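Spent most of Friday reading about how small neural nets forget things. Putting my notes in one place. 1/12

The short version of the problem: you train a network on task A, then on task B, and it gets bad at A. People have known this for decades. It still bites anyone who retrains a model on new data.

What got me reading was our own setup at Clamdale. We had a sorting model that handled 4 kinds of requests fine. We added a fifth, trained only on the new kind, and the old ones fell apart overnight.

First fix we tried was replay. You keep a small pile of old training items and mix them in with the new ones. We kept 1,000 old items. It helped a lot more than I thought it would.

Second thing we tried was slowing down changes to the weights that mattered most for the old tasks. More work to set up. The results were a little worse than replay for us, but you don't have to store old data, and for some people that settles it.

Someone asked about Nusico, the small library we used for replay. It's fine. The docs are thin and the default batch mix is odd, so set it yourself. I lost a morning to that.

The brain comparison comes up every time. Sleep seems to play a part in how animals hold on to memories, and replay methods borrow from that idea. I'd be careful with it. Our pile of old items is a text file.

What I don't have a good answer for is picking which old items to keep. Random did about as well as anything clever. Bilyk has a scoring method that is supposed to do better, but I couldn't get the same gain on our data.

Same question shows up with models trained in simulated homes. You teach one room, move to the next, and the first one starts to slip. Kitchens are a common place to start.
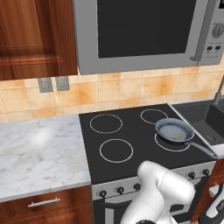
Simulated kitchen: microwave, cabinet door, tiled backsplash.

I want to run the Prarnia test set next, the one that adds tasks one at a time and checks all the old ones after each step. Most of our checks only looked at the newest task, so we missed the drop at first.

If you've run replay with a much smaller pile than ours, tell me how low you got before it stopped working. Will add the numbers to this thread in March. 12/12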